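Home Forums Home Robots Rules & Practice Log in

Reading time: 2 minutes

We use cookies to remember your settings. Accept / Manage

Thread: Pick-up rules for shoes, one at a time or in pairs?

thibodeaux_e
I'm rewriting the handling rules for our tidy-up tasks at Filgate. The current draft says one item per gripper, and the second shoe of a pair stays where it is until the first is on the rack. I want to know if other groups write it the same way. Our log has 2,393 shoe placements in it, and most of the arguments are over slides, which have no heel to grab.
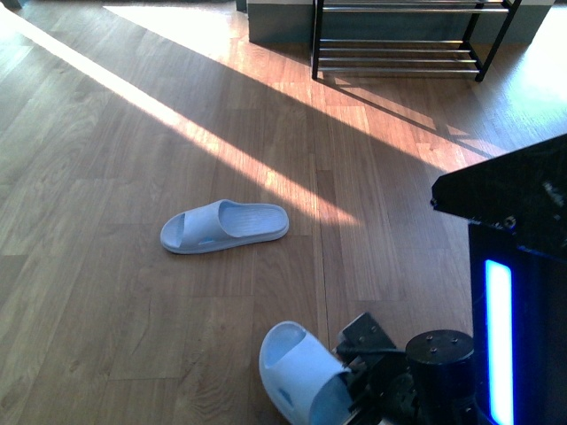
Filed under: Grasping and Placement

Our rule for slides is to grip at the heel end and keep the strap clear. The arm should not cross over the other shoe on the way to the rack. Sunlight on the floor is allowed. We used to make people close the blinds and dropped that in November.

grarkcombe
We do it the other way. Two arms, two shoes, one trip. Your rule doubles the driving, and driving is where we get most of our bumps.

thibodeaux_e
Fair, but with both hands full you can't stop and fix a bad grip. I'd take the extra trip.

itano_shift2
Agree with one at a time. What does the draft say about release? Ours says the sole has to be resting on at least two bars before the fingers open. Without that line, operators let go early and the shoe tips through.

thibodeaux_e
It says "stable," and that's too vague. I'll borrow yours. I also want a limit on heel overhang at the front, and a rule that shoes already on the rack don't get touched unless the task says so. Toes to the wall, pairs together.
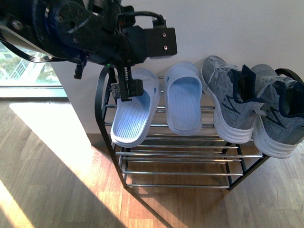

Esperanza Bellamy thinks an overhang limit is a mistake. Racks come in different depths, so a fixed number will fail a placement that is perfectly safe on a narrow one. She would write "does not move when released" and leave it there.

grarkcombe
I'm with her on that. Still don't agree on the single trips.

itano_shift2
"Does not move" for how long, though? We wait three seconds.

thibodeaux_e
Three seconds works for me. Overhang goes in as a note, no number. Single trips stay in for now.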